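Steamed buns bring full room to Brolau kitchen course

The small teaching kitchen in Brolau was full on Saturday, when the Bodotero cooking school opened its winter course with a lesson in steamed buns. It is the first time the school gives a whole lesson to only one kind of food. The school received 35 requests for places, more than it could accept, and it has already promised to repeat the lesson in November for those who were left on the waiting list.

The course is made for people who cook at home and do not own much equipment. For this reason the school decided against the tall bamboo baskets that many participants know from restaurants, and worked with an electric steamer which can stand on any table near a socket. It has a white base and a round steel pot with a perforated bottom, and it is covered by a glass lid. According to the school, a cooker of this type is enough for a household of two or three persons, if the buns are not made too big.
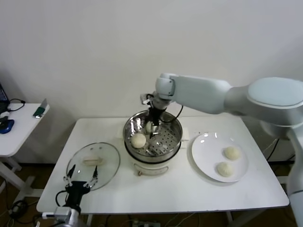

Bodotero News, Issue 35, page 2

The dough was prepared in the morning, before the participants came, so that the first portion could be steamed soon after the beginning. The school uses 700 grams of plain wheat flour for one large portion, with dry yeast, a little sugar and lukewarm water. The dough rests under a cloth until it is visibly larger, and then it is kneaded a second time. This second kneading is often forgotten at home, the school writes in its course sheet, and the result is a bun with big holes inside and a skin full of bubbles.

After the kneading come the pieces. Each one is rolled under the palm against the table until the surface is closed, and the seam must stay on the bottom. The participants had the most trouble with this step. Several of them asked for more flour on the table, but the course sheet advises the opposite, as a dry table makes the dough slide and it does not tighten.

The lesson paid much attention to the space in the steamer. A bun grows in the steam, and two buns which touch each other will tear when they are separated. Four pieces are the limit which the school recommends for a basket of this size. They should be placed at equal distance, with the small holes free between them, so that the steam can come up from all sides. Anybody who wants to make more has to work in several rounds, and the waiting pieces should be kept in a cool place.

The question of the lid was discussed for a long time. Some cooks wrap it in a cloth to catch the drops, others find this unnecessary. The school recommends to turn off the heat first and to wait a few minutes before the lid is lifted. It is then put flat on the table, to the side, where it does not disturb the hand that goes to the plate. The plate should be wide, and it should stand close to the steamer, so the way for the hot bun is short.
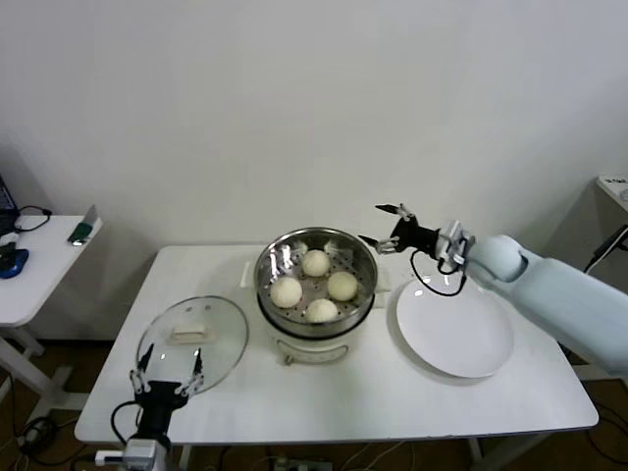 Four buns in the steamer, with the glass lid and the plate on the table.

A plain bun without filling was chosen on purpose for the first evening. With a filling, it is difficult for a beginner to know if the dough or the filling is guilty when something goes wrong. Sweet bean paste, cabbage with mushroom and a version with minced pork will follow in the next lessons. Participants who do not eat meat can receive a separate sheet, but they should say it when they register.

The flour came from the Vakulenko mill, which also gave small bags for the participants to take home. The mill asks that they report how the dough behaved in their own kitchens, because it is thinking about a softer flour for steaming. The answers can be left in the box at the entrance of the school until the end of the course.

There was also a short talk about keeping the buns. On a covered plate they stay good until the next day, and they become soft again after a few minutes of steam. They can be frozen too, but only when they are completely cool, and they should lie apart in the freezer until they are hard. After this they can be put together in one bag. The microwave is possible with a damp paper towel over the bun, although the edges become tough quickly.

The recipe from the lesson was printed in 200 copies. What is left can be taken without cost at the Prellorlow library, next to the shelf with the cookbooks. The library will also lend a steamer to its members for one week, and a deposit is not required.

Registration for the repeated lesson is open at the school desk in the afternoons. Participants should bring an apron, a box with a lid and a clean kitchen towel. The doors open half an hour before the lesson, and those who come late are asked to use the side entrance.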